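Print this page
E-mail this page

July 11, 2022

1/ We finished moving the Plastthorpe tenants' newsletter off paper last week. A few people asked how it went, so I'm putting the notes in one place.

2/ The print run was 1,105 copies. Printing was the cheap part. Postage had gone up twice by May and was most of the bill.

3/ We asked every household what they wanted. The form fit on one sheet and had two questions on it. Most people answered only the first.

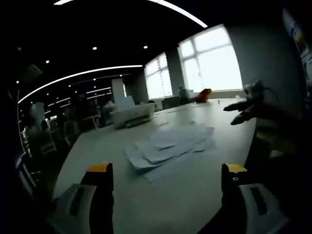
4/ The mailing list. It had 3,949 names on it, going back to the Sukden days. Many were duplicates or people who moved out long ago. Cleaning it took longer than anything else.

5/ 44 households said they still want paper. They will get paper. Ankrah prints short runs and the price per copy is higher, but the total is small.

6/ We looked at a few mailing services and picked Plidik. It lets people unsubscribe without writing to us. The editor is slow on an old laptop.

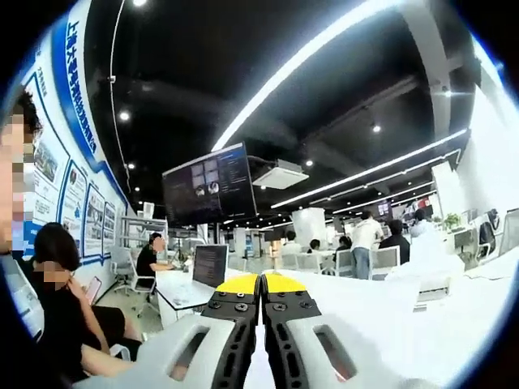 7/ Layout. Four columns don't work on a phone. We use one column now, with the repair dates at the top and the notices under them.

8/ Old issues are being scanned. A sheet that has been folded for years won't lie flat, so press it under books overnight first. 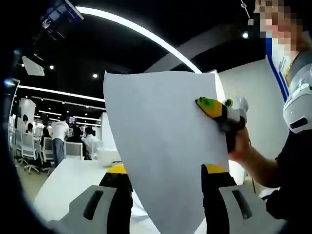 The scans go in folders by year. We are missing 6 issues. If you have any from before the Sukden office closed, please reply here and we'll copy them and give them back.

9/ The next issue goes out by e-mail on Friday. Paper copies will follow the week after.

E-mail this page | Print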